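Volov Two-Arm Kit, Set-Up Guide
Section 6: Teaching the kit to work on a sofa seat

Complete Section 5 (arm mounting and cable check) before you start. Read the cautions first.

CAUTION: Keep hands and faces away from the fingers while the arms are powered. The tips are pointed.

CAUTION: Do not use the kit on a seat where a person or pet is sitting.

6.1 Preparing the seat

1. Remove throw pillows, blankets and remote controls from the seat.
2. Push the seat cushion fully back.
3. Place the clothing on the seat, within reach of the arms.
4. Set the work height in the Marras app. The default is 44 cm.
5. Select Home and wait for both arms to stop.
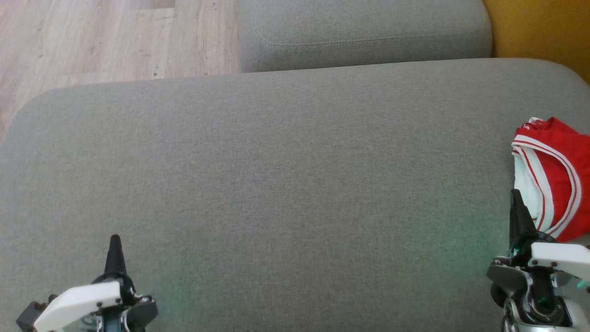 Figure 11. Both grippers over the seat cushion, with a red and white garment near the right gripper.

Note: Soft seats sink under load. If a fingertip presses into the fabric, raise the work height by 1 cm and select Home again.

6.2 Working with two garments

1. Lay the garments side by side. Leave bare seat fabric between them.
2. Fold pants lengthwise before the arms take over.
3. Open both grippers from the app.
4. Bring one gripper to each end of the pants. Stop just short of the fabric.

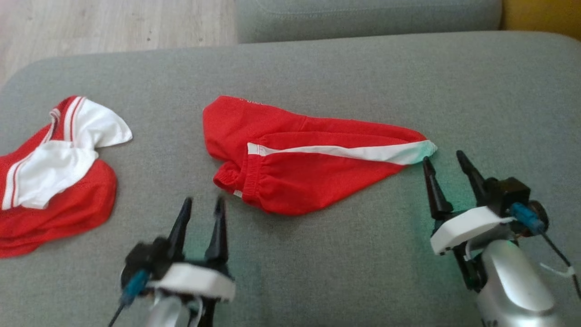 5. Check that the cables can move freely on both sides. Tighten any loose cable tie.
6. Close the grippers at low speed and save the position.

Note: Save each position under its own name. The app holds 204 positions and will not warn you before it replaces an old one.

If the app shows "Reach limit", move the garment closer to the arms and repeat from step 3.

Guide revised 6/16/20. Text: Kanchan Mishra.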